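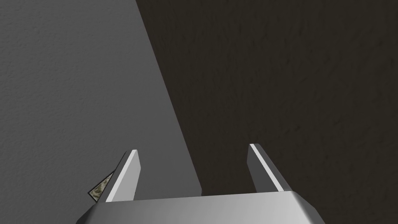
Friday, late

Bad run today. I left the Jellirlow job going over lunch, 200 pick attempts in the simulator, and when I came back the gripper had stopped at attempt 33 and the rest had been logged as successes. Every one of them. The fingers were open the whole time with nothing between them and the log said "held."

Spent the afternoon on it. The held flag is set when the fingers stop moving before they are fully closed. After 33 the close command never reached them, so they weren't moving, so the check passed. It would have gone on passing all weekend. I wrote that check myself in August and remember being pleased with how short it was.

Why the command got dropped is still open. The message queue was set to 2000 and was full. My guess is the camera process fills it, but when I cut the image rate in half it still hung, only later, at 227. So I have a guess and a number.

Changed two things before I went home. The check now wants a close command acknowledged first, and then some force on both fingers. And if the arm hears nothing for a second it faults and waits for a person. Tested the second one by killing the controller by hand, four times. It faulted four times.

What bothers me is the Grestport cell. It runs the same check on a real arm, and people reach in there to clear parts when the screen says the gripper is holding. I called them at four and asked them to lock it out until the new build is in. They weren't happy, they have the Diditz order going out, but they did it. I wrote it up as a safety report too, though nothing has happened there that I know of.

Old results from the job have to be thrown out. I don't know how far back. Will start with the September ones on Monday.

Home after eight. Toast for dinner. Need to return the Grgić manual, it's been on my desk for weeks.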